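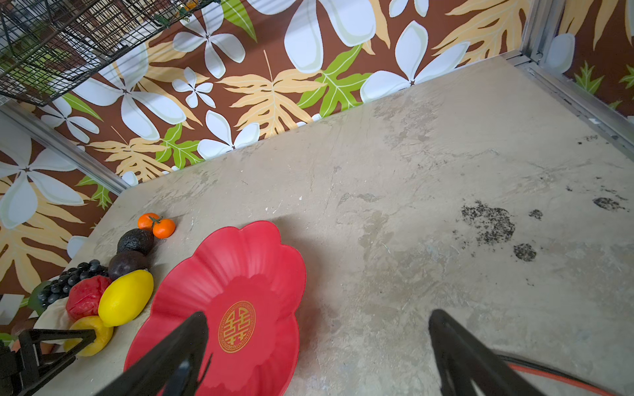
Fruit keeps changing after it is picked. A hard green pear can turn soft and sweet on a kitchen counter, with no tree to help it. Other fruits never get any sweeter once they leave the plant, no matter how long you wait. If you put fruit out in a dish, such as a red plastic tray with a rim like a flower and a gold double-happiness sign in the middle, the pieces will not all be ready on the same day. To understand why, you need to know what ripening is.

What does ripe mean?

A fruit is the part of a plant that holds the seeds. While the seeds are still growing, the plant does better if animals leave the fruit alone. So young fruit is usually hard, sour, and green, which makes it difficult to spot among the leaves. When the seeds are ready, the fruit changes. It may get softer or sweeter. Its color may change and it may start to smell good. An animal comes along, eats the fruit, and carries the seeds away in its stomach. The seeds come out later, in its droppings, and some of them grow.

Several things go on inside the fruit at once. The green coloring, called chlorophyll, breaks down, and yellows and reds show up. In many fruits a store of starch turns into sugar. Starch is also found in potatoes and rice, and it doesn't taste sweet. The walls between the tiny cells get weaker, and your teeth go through more easily.
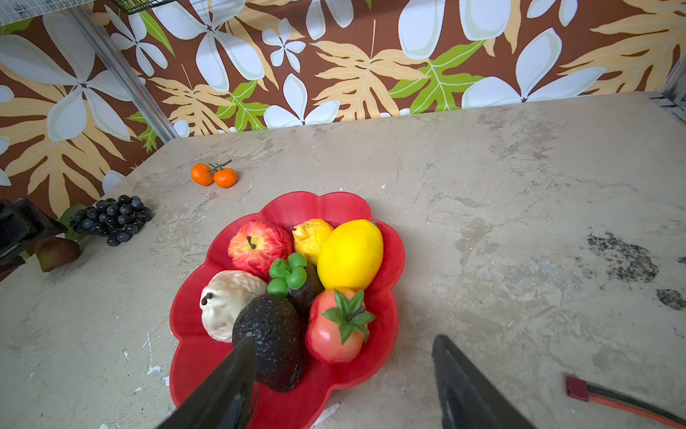

The gas that fruit makes

Many fruits give off a gas called ethylene (say it ETH-uh-leen). You can't see it, and in a kitchen there is far too little of it to smell. Plants use it as a signal. When a pear or an avocado starts making more ethylene, the gas tells the rest of the fruit to ripen. As it ripens it makes even more gas, so things speed up.

Apples, pears, bananas, avocados, peaches, and tomatoes all work this way. They can be picked while they are hard and will ripen later. An avocado is a little unusual. It doesn't soften properly until after it has been picked, so growers can leave it on the tree for quite a while.

Lemons, grapes, cherries, and strawberries are different. They make very little ethylene, and they have to ripen on the plant. A sour grape will stay sour on your counter. It will get wrinkled as it loses water, and in the end it may grow mold.
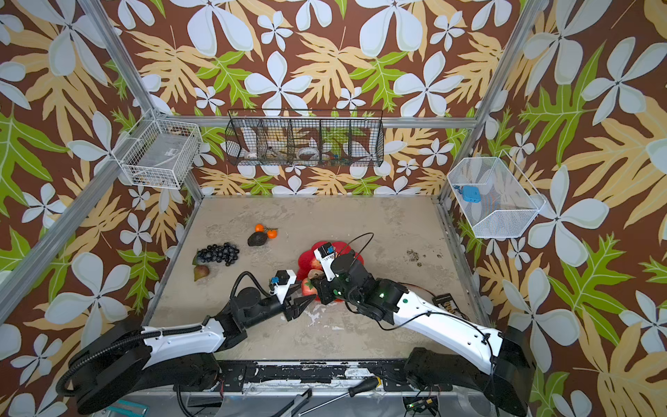
How fruit gets to the store

Ripe fruit bruises easily, and that is a problem if it has a long way to go. The pears sold in Dranville come from the orchards at Perrin, nearly 300 miles away. They are picked hard in late summer and kept in a cold room. Cold slows down ripening. Some storerooms also have less oxygen in the air than usual, and that slows it even more. This is how you can eat a crisp apple in February, long after the last one came off the tree.

Bananas don't like to be very cold. Their skins go gray in the refrigerator. They travel green, in cool ships, and are put in a special room near the end of the trip where ethylene is added to the air. A few days later they are yellow and ready to sell.

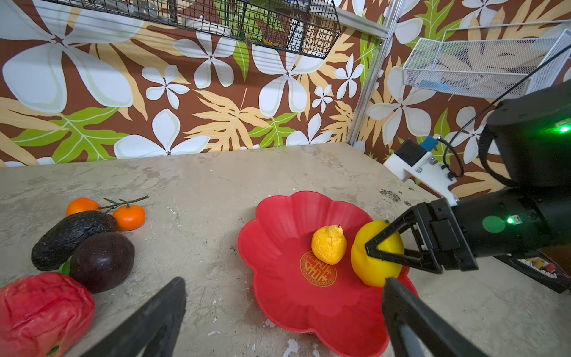

Try it yourself

You will need 2 hard pears, a ripe banana, and a paper bag.

Put one pear in the bag with the banana and fold the top over. Leave the other pear out on the counter, in the same room. Press each pear gently near the stem once a day, and write down how it feels. If you start on a Wednesday, you may notice a difference by the weekend.

The bag holds in some of the ethylene from the banana. Use paper, because a closed plastic bag traps water as well and the fruit can go moldy. Wash the pears before you eat them.

Words to know

Chlorophyll: the green coloring in plants.
Ethylene: a gas that makes many fruits ripen.
Starch: a food store in plants that can be turned into sugar.

Written by Emiko Furukawa
Reading time: 4 minutes
Last updated: February

Home | Plants | Animals | Weather | Your Body | For Teachers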